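Nirkport Food Pantry: Frequently Asked Questions

Do I need an appointment?
No. Come during open hours and take a number at the door. Saturdays are busiest before noon.

What do I have to bring?
Something with your name and address on it. A utility bill or a piece of mail is fine. We don't ask about income.

How often can I visit?
Twice a month. Households of five or more can come weekly – ask at the desk for a green card.
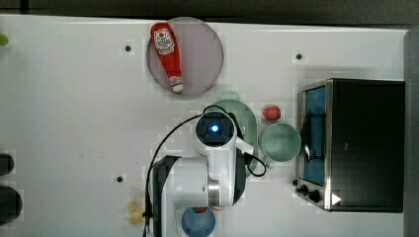
By Mererid Hughes
Updated February 2026

Can I donate opened food?
No. Jars, bottles and boxes must be sealed. Ketchup, mustard and other condiments go quickly, and we can always use more of them.

What about food past its date?
We take canned goods up to one year past the printed date. Baby formula has to be in date.

Where do I drop things off?
Use the side entrance on Baek Street. If you have more than 13 boxes, call Dong-hyun Nam first so there is room on the dock.

Do you deliver?
Only within Nirkport, and only to people who can't leave home. The list is full at 74 households. You can still add your name to the waiting list.

Can I get a receipt for my donation?
Yes, ask for one when you drop off. We can't mail them later.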